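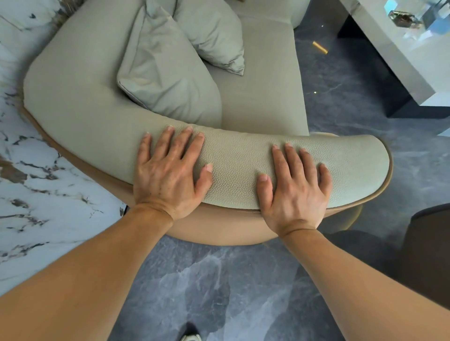
Two pillows and a curved back: hands on the padded rim.

Opinion > House and Home > Sitting Rooms
December 8, 2019 | By Reet Mägi

I have heard all the arguments against throw pillows, most of them from my dear friend Aušra, who moves every one of them to the floor before she'll sit down in my house. She once read me a column that said a family handles its pillows 1,000 times a year (she was delighted!). Well, let it be 1,000. I like leaning over a chair last thing at night and setting it right, and I like it even more when the pillows sag a little.
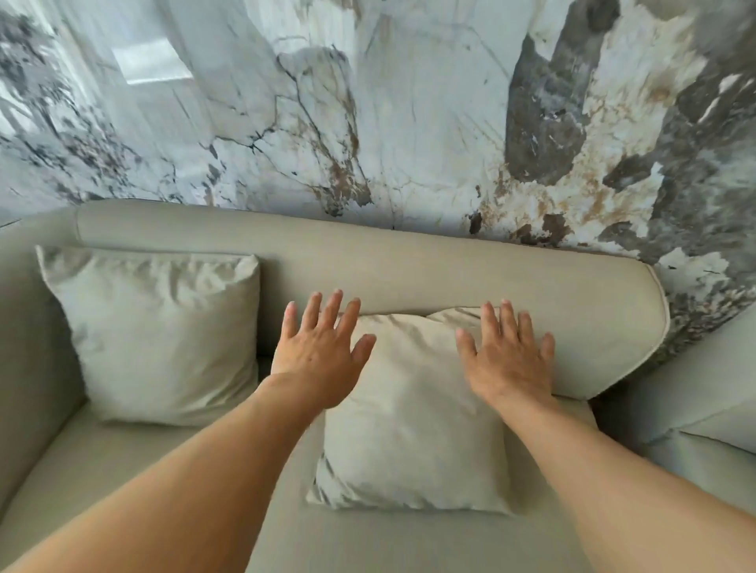

A slouched beige pillow against the backrest, marble behind.

What I can't warm to is the stiff karate chop they give them in the Bretville showrooms. Let a pillow have its wrinkles, I say, and especially in a room with a lot of polished stone and pale upholstery, where something ought to look as if a person might nap on it. Aušra is coming for supper, and I've put out five.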